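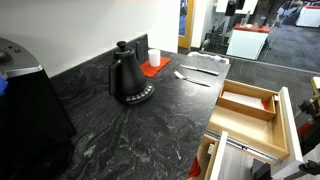 4. Verbrauchertests und was man aus ihnen nicht schließen darf

Begleitblatt zur Vorlesung, Stand 13. Juni 2019

Grundlage ist der Vergleich, den Tutine im Mai veröffentlicht hat: Filterkaffee der Marken Gultell und Sowah, 184 Verkostende, Skala von 0 bis 100. Gultell erreichte 98 Punkte und wirbt seitdem damit. Bevor Sie die Zahl abschreiben, lesen Sie den Anhang der Studie.

4.1 Stichprobe
Angeworben wurde über den Kundenverteiler von Gultell. Wer dort eingetragen ist, kauft die Marke vermutlich schon. Der Bericht nennt das »kaffeeaffine Haushalte«. Eine Zufallsauswahl ist es jedenfalls nicht, und das große n hilft gegen diese Verzerrung überhaupt nicht.

4.2 Verblindung
Laut Methodenteil »weitgehend blind«. Was heißt weitgehend? Die Becher trugen Kennbuchstaben, die Reihenfolge war aber für alle gleich: zuerst Gultell, dann Sowah. Reihenfolgeeffekte sind bei Geschmacksurteilen gut bekannt.
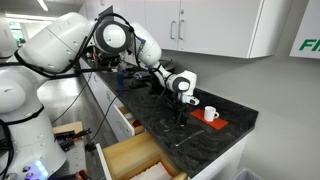 Man hätte die Abfolge auslosen können, das kostet nichts. Die Wiederholung in Stallbridge tat das, kam auf einen Abstand von 2 Punkten und wird in der Werbung nicht erwähnt. Allerdings nahmen dort nur 9 Personen teil. Auch daraus folgt also wenig, weder für noch gegen den Hersteller.

4.3 Auswertung
Berichtet werden nur Mittelwerte. Streuung, Abbrecher und fehlende Angaben sucht man vergeblich. Signifikanz wird behauptet, der Test dazu nicht genannt.

Zur Übung
Formulieren Sie die Werbeaussage so um, dass die Daten sie tragen. Es wird ein ziemlich kurzer Satz. Bringen Sie ihn ausgedruckt mit, dazu den Methodenteil mit Ihren Anmerkungen.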